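Bidiser cell, Gistel bench

README for the gripper end of the cell

Maintained by Danica Oravec and Tarek Kanaan. Last edited 19/04/2024.

What this covers

Fitting, checking and replacing the fingers on the Bidiser arm, and resetting the wrist camera afterward. The arm controller and the safety circuit have their own README in the controller folder. Don't change either from here.

Contents of the folder

fingers/ drawings for the current finger pair and the old short pair
wrist_cam/ mount drawing, exposure settings, reference stills
logs/ one text file per finger change
grip_check/ the check script and its saved results

Changing the fingers

Park the arm at the service pose and press the stop. Unplug the gripper cable at the wrist before you touch the screws. Each finger is held by 2 screws. Take off the left finger first; the right one hides behind the cable clip. Wipe the seat with a dry cloth and fit the new finger flush. Tighten by hand, then a quarter turn with the short key.

Scuffs on the finger faces are normal and don't need a change. Replace a finger if it is cracked, if it rocks on its seat, or if the worn patch has gone deep enough to catch a fingernail. Always change them as a pair. Spares are in the Kubíček drawer, left side.

Resetting the wrist camera

The camera mount shares a plate with the gripper, so it usually shifts a little. Loosen the plate, bring both fingertips back into view at the bottom of the picture, and tighten again. Exposure is fixed at 18 in the settings file. Leave auto exposure off, or the wall behind the bench drifts in brightness and the old stills can't be compared with new ones.

Grip check

Run grip_check with the soft set: the plush Heinz ketchup bottle first, then the rest of the bin. Start the force value at 200 and close on the lower part of the bottle, under the lettering.
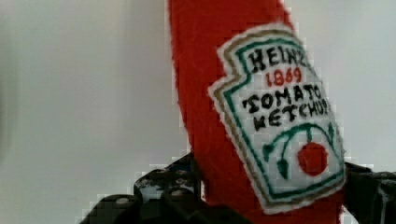 Save one still per object before opening the gripper. If an object slips, raise the force by one step and repeat. Write the final value in the log, along with the finger serial and your initials.

Known problems

Error 456 after a finger change means the gripper cable isn't seated. Push it in until it clicks and restart the driver.

The old short fingers do not reach around the larger soft objects. Ľubica Skála still uses them at Nerkdale for small parts, so please keep the drawings.

Questions about the mount drawing go to Radomír Hrnčiar.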